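Plaza Paving Care Guide
Section 4: Routine cleaning and joint inspection
Faith Kirui, Grounds Maintenance
Last updated: February

This section covers the paved area at Barrientos, including the low steps and the strip beside the planting. Drain covers are dealt with in Section 5 and winter gritting in Section 6.

4.1 Before you start

1. Check the log sheet for open faults in the bay you are about to clean. Bays are numbered from the planting side towards the steps.
2. Put out barriers at both ends of the bay. Leave a clear walking route at least 2 metres wide.
3. Ask the front desk to move any bicycles or bins standing on the slabs. Do not move a locked bicycle yourself.
4. Sweep up leaves and grit with a stiff broom.

Note: The plaza is open to the public 365 days a year. Wet cleaning should be finished before 7 a.m. wherever possible.

4.2 Washing the slabs

1. Mix Kedudard stone cleaner with cold water to the strength given on the label.
2. Wet the slabs first, then apply the cleaner with a soft brush. Work along the joints, not across them.
3. Leave for 15 minutes. Do not let it dry on the surface.
4. Rinse with a hose, starting at the steps and working away from them.

CAUTION: Do not use a pressure washer on the joints. It lifts the filler and lets water under the slabs.

CAUTION: Keep cleaner off the planting. If any runs into the soil, flood the spot with clean water straight away and enter it in the log.

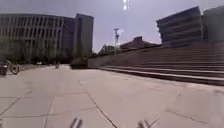

4.3 Checking the joints

1. Walk the joints in one direction first, then go back and walk the ones that cross them.
2. Press the filler with a gloved thumb every few paces. Sound filler is firm and does not crumble.
3. Mark loose or missing filler with chalk and write the bay number on the log sheet.
4. Lay a straight edge over any joint where one slab seems higher than the next. A lip of 7 mm or more is a trip hazard. Barrier it off and report it the same day.

Small gaps can be filled with Plarkness joint compound, following the instructions on the tub. Replacement slabs are ordered through Jenix, using part code 179 for the square size. Rectangular slabs are cut to order, so send measurements with the request.

Note: Do not stand on a rocking slab to test it. Press it with the broom handle.

4.4 The steps

Sweep from the top down. Use the same cleaner, but rinse each tread before starting the next. Keep the whole flight closed until the treads are dry.

Questions about this guide: Grounds Maintenance, Barrientos front desk | © Barrientos | Back to top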